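Cludden Lab Handout: Teaching by Demonstration
Instructor: Josée Kennedy
Read before your first session on the rig. Bring closed-toe shoes and some patience.

Where we left off

Last time we covered kinesthetic teaching, where you grab the arm and drag it through the job like a reluctant dance partner. It's cheap and you feel every bump. The trouble is that your own hands get into the recording, and a hand with several fingers is a nuisance to pose when you only brought two of your own.

Today is teleoperation. You move, the robot follows, and we log the joint positions and the head camera together. Beaulieu (the course software, named by someone who has since graduated) does the logging. It will ask if you want to save. You do.

The task: mug and bin

A mug, a bin, a mat. Your grandmother could do it while on the phone. You will need most of an afternoon.

Break each demonstration into phases and write them on your sheet: reach, grasp, lift, carry, line up, lower, release, retreat. Line up is where most people lose their nerve. The mug is over the bin, the rim is close underneath, and your depth perception has left the building.
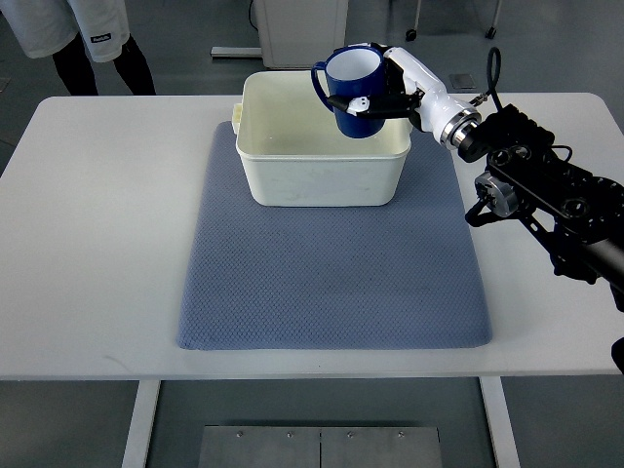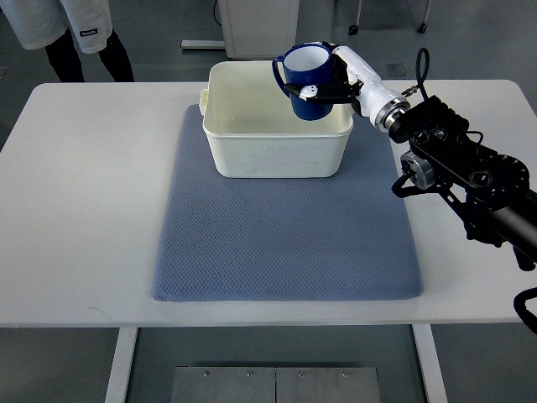
Fig. 2. Line up: mug held over the bin, handle to the left.

Points to watch

Keep the grasp the same from one run to the next. If you take the mug by the body in one and by the handle in another, the policy may learn something halfway between, and halfway between is the floor.

Pause briefly before lowering, but don't park there. A long hover teaches the robot to hover, and it's a very good student of your worst habits.

Check the bin from the head camera's view as well as your own. The policy only gets the camera.

Fumbled runs get tagged "recovery" if you fixed the problem and "discard" if you didn't. Please be truthful. I've read the discard notes from the November group and they were the best writing of the term.

For your lab book

Record 9 clean demonstrations per pair, swapping operators partway through. Note which phase took longest and whether your partner agrees. Read chapter 7 of the Drudier notes before you start training; the bit on action smoothing is dull and you will need it.

Lab books go in the tray outside my office by 30 May 2023.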